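Bag handling by machine

Bag handling is a chore in which a machine closes, opens or moves a soft sack. It is easy for people and still hard for machines, as cloth changes shape when touched. Two arms are commonly used.
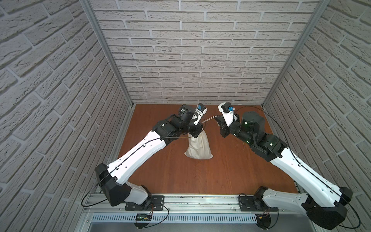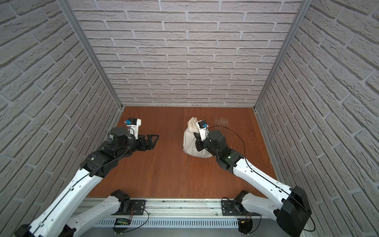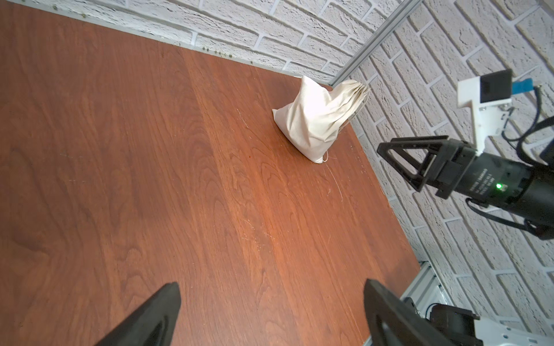 Cloth sack and two-arm workcell.

Hernard holds that such work is not yet ready for homes, and that a shop floor with sacks of one size will have it first. Hamann disagrees and expects laundry rooms to come earlier.

See also: Cloth folding; Gripper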